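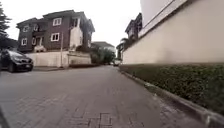

Po-yen Wan says you should always walk a brick street twice, once for the houses and once with your eyes on the ground, and after a whole August of doing exactly that I'm completely sold. The second walk is the better one! You start seeing how the pavers lock together, where a trench was dug and closed up again, which stretch was laid by someone patient.

So, welcome to the brick and paving gallery. The walks cover the residential streets between Rendbridge and Pultdale, mostly early in the day when there isn't much traffic and you can stop in the road for a good look. I came home with far too many pictures (3138 on the card, and yes, I went through them all) and these are the ones I kept going back to.

Gray pavers and a dark brick house
Interlocking gray bricks running off into the distance, with a low light-colored wall on the left and a tall cream one on the right. I love the house behind the low wall: reddish-brown brick, hipped roofs with nice deep eaves, and those white windows divided into small panes. White against dark brick gets me every time.

Benach Lane, top end
The pavers switch from straight rows to herringbone right at the crest. You can feel it in your feet before you notice it, and on a bike you can hear it too.

Benach Lane, by the drain
Somebody cut every brick around this cover by hand, in a proper circle, with joints so thin you couldn't slide a coin in. Chih-ming Kao used to lay paving for a living and he crouched over this one for ten minutes without saying a word.

Garden wall with a soft top
Rounded coping bricks, moss in the mortar, a bit of a lean toward the sidewalk. The moss is at its greenest around 7 in the morning, before the sun gets over the roofs.

Patch, two reds
An old repair in a redder brick than its neighbors. I know some people hate a patch that shows, but I think it's the best thing on the block! It looks like an elbow on a favorite jacket.

Gateposts, Pultdale side
Corbelled caps, each course stepping out a little past the one beneath. The left post was rebuilt at some point and the steps are slightly shallower. Stand back across the street and you'll see it right away, then you won't be able to stop seeing it.

Outside Tang
The bakery has its own little apron of yellow pavers, worn smooth in front of the door and still crisp at the edges. Get the sesame rolls. They're gone by 9.

Chimney with diamonds
Darker bricks set into the stack to make a diamond pattern, way up where hardly anyone looks. This took the long lens and a lot of leaning against a tree.

Curb, long shadow
A plain concrete curb with late light coming in sideways, so each paver throws its own tiny shadow. Chih-ming pointed out that you can read the whole slope of the road from those shadows, and he's right, the water line is plain as day.

Bench mark? Mason's mark?
A small arrow scratched into one brick near the Pultdale footbridge. I've asked everyone I can think of. If you know what it is, please write in, I would be thrilled.

A few notes for anyone who wants to do the walk. It's hilly at the Rendbridge end and flat after the bakery. Allow 80 minutes if you only look at houses, and a good deal more if you take Po-yen's advice about the ground. Soft-soled shoes are nicer on the pavers. Please stay on the public side of the walls, and keep an ear out for cars on the narrow parts of Benach Lane.

Prints of the diamond chimney and the drain cover are on the wall at Tang through the end of the month, next to the coffee.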